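Workshop notebook, June
Bench room reset, morning session

Started a little after 9. The plan was to get the long white table back into working order before the Skolberg samples come in, and to stop using it as the place where everything gets put down. Shalini had the list from last time. Gwenaël joined us at 10 and left before lunch.

Table first. The cables along the back are still the main problem. We agreed last month that each one would be labeled at both ends, and that hasn't happened. I pulled on one to see where it went and gave up when it went under three others. For now they stay along the back edge and the front of the table is for work. Mouse stays out, since the Virkodine logger needs it. Cloths get folded and kept on the table. Personal things go in the drawers under the window, and that includes phones, jackets and bags.

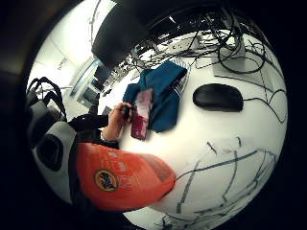 Mélanie wants the cables in a tray bolted under the table. Drollex sells one in a 90 cm length, and we would need two. I measured the underside and there is a crossbar in the way at the left end, so the tray would have to start past it. I'll ask for a price before anybody drills. Shalini thinks adhesive clips would do the job. We tried clips on the old table and they let go within a month, but that table had a rough underside and this one is smooth. Worth a test with 5 clips and the heavy power lead.

Gloves: the thin pale ones are fine for handling and wiping. They're too loose in size L for anything with small screws. Order M next time. The box says 44 pairs but that's for the mixed pack, so check before ordering.

Ceiling. The vent gets a wipe at the same time as the rest of the room, and it goes on the sheet under "high," with the rail. Use the stepladder. Lights off at the wall before going near the panels.

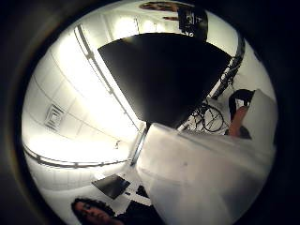 Evander asked whether the vent could be turned down over the table. I don't think it has a damper on our side. Building services would know. The reason he's asking is that light paper moves around at that end of the room in the afternoon, and he lost a weighing sheet that way. A paperweight would be cheaper.

Plastic: bags that are clean and whole get folded and go on the bottom shelf. Torn ones go in film recycling by the stairs. We still have most of the roll of 500 from Yadav, so please don't buy more. They are thin, and I wouldn't put anything with corners in them.

Desks at the other end were left for the second session. Chairs go back under them at the end of the day. 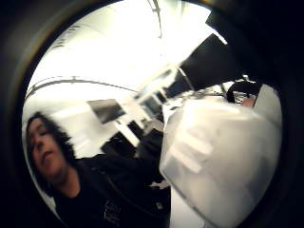

Still open

Price for the Drollex tray, two lengths. (me)
Clip test on the underside of the table, leave it two weeks. (Shalini)
Ask building services about the vent. (Evander)
Cable labels, both ends. Augustina has the label printer and says the tape is nearly out, so order tape first.
Gloves in M.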